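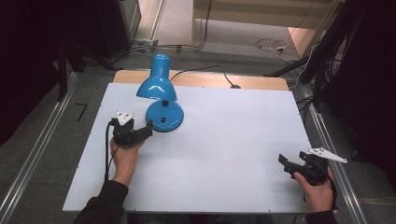 Start pose for the lamp switch task: two hand-held grippers, one on each side of the base.

Aligning two-gripper recordings in Stonum

Bimanual tasks fail in training more often from bad timing than from bad poses. If the left and right streams are offset, the policy learns to close one jaw before the other arm has arrived. Do the following before exporting any session.

1. Load the session
Open the session folder in Stonum and select both gripper tracks and the head video. Leave resampling off. The raw timestamps are needed in step 2.

2. Estimate the offset
Run the offset tool on the opening tap, where the operator touches the jaws together. The tool looks for the matching peak in both tracks and reports the lag in milliseconds. Anything above 30 ms must be corrected. If no peak is found, widen the search window to 3,000 ms and run it again.

3. Check marker tracking
Plot the detection flag for each marker plate. Short gaps are filled by interpolation. A long gap usually means the plate was turned away from the camera, and the segment should be trimmed.

4. Resample
Set the output rate to 100 Hz for both grippers. Use linear interpolation for position and slerp for rotation. Do not interpolate jaw width across a gap.

5. Set the reference frame
Express both grippers relative to the head camera at the first frame of the episode. A small object such as a rocker switch leaves little room for error, so confirm that the jaw tips overlay correctly on the video at the moment of contact.

6. Export
Write the episodes in Skasta format. Our lamp set came to 174 episodes after trimming. Reload one at random and play it at half speed to confirm that both tracks still agree with the video.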